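Section 6: Setting Up Your Sourdough Starter Jar

I wrote this part of the guide after my neighbor Ragnheiður Toft got stuck on it three times in one week, so if it seems fussy, blame her (she said I could print that). You'll need the Merkix jar, the loose lid, a kitchen scale, and some whole wheat flour. I get mine from the mill shop in Villthorpe, but any will do.

1. Wash the jar in hot water and let it air dry. I skip the dish soap on the rubber ring — it holds the smell forever.

2. Set the jar on the scale and zero it out. Write the empty weight on a piece of tape and stick it to the bottom. You'll thank yourself in a month when the jar is full and you want to know how much starter is in there.

3. Add 100 grams of flour and the same weight of lukewarm water. Stir until you can't find any dry bits, and scrape down the sides.

Note: Tap water is fine in most towns. Ours up in Grellbridge smells like a swimming pool in November, so I leave a pitcher out overnight first.

4. Put the lid on but don't clamp it. Slip a rubber band around the jar, level with the top of the mix.

CAUTION: Never clamp the lid on an active starter. The gas has to go somewhere, and I've scrubbed a ceiling once already.

5. Leave the jar somewhere warm and out of the sun. The top of my fridge works great in winter!

6. Once a day, scoop out half, feed what's left with equal weights of flour and water, and move the rubber band. Same time every day is best, but I've been 6 hours late plenty of times and it forgave me.

7. Keep going until it doubles between feedings. Mine took 13 days. Ragnheiður's was ready in a week, and yes, she brings it up.

Note: A thin gray liquid on top means it's hungry, so pour it off or stir it in. Pink or orange streaks are another matter — toss the whole thing, wash the jar well, and go back to step 1.

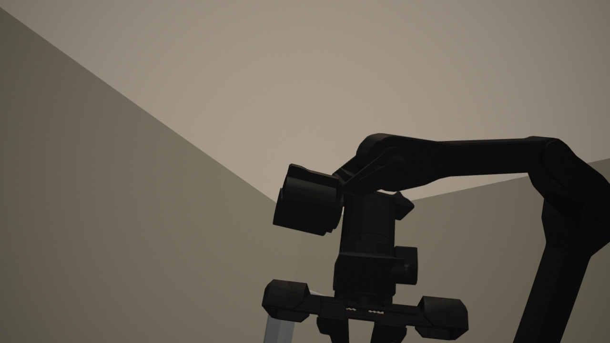
Once it's doubling reliably, you can move the jar to the fridge and drop down to one feeding a week. I do mine on Thursday night so it's lively for weekend baking. Take it out, feed it, and give it a few hours on the counter before it goes back in the cold.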